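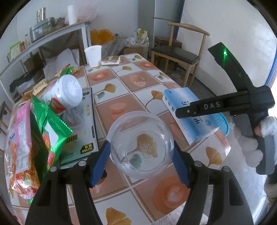 Week three of teaching the Puvlow stack about glass. The depth estimate has looked at the bowl and concluded there is a tablecloth.

It isn't wrong. You can see the cloth right through it, ginkgo leaf and all. Segmentation now reports the leaf with great confidence.

Filtered the 2,822 demos down to transparent objects and got 884. Then I found my filter counted plastic film as an object. So, fewer.

Current fix: ignore depth inside the mask, fit the rim, plan the grasp from that. Works in replay. Replay is a very forgiving place.

Also the Vodby planner times out at 500 ms and retries 30 times before it logs anything. I wrote that. I have no memory of writing that.

Moved the timeout into the config, where it was overridden by the other config – the one from Skalemgate we agreed to delete in June.

Both jaw trajectories finally share one clock. The plots look worse, but they're worse at the same time.

Retraining tonight. Cups are next.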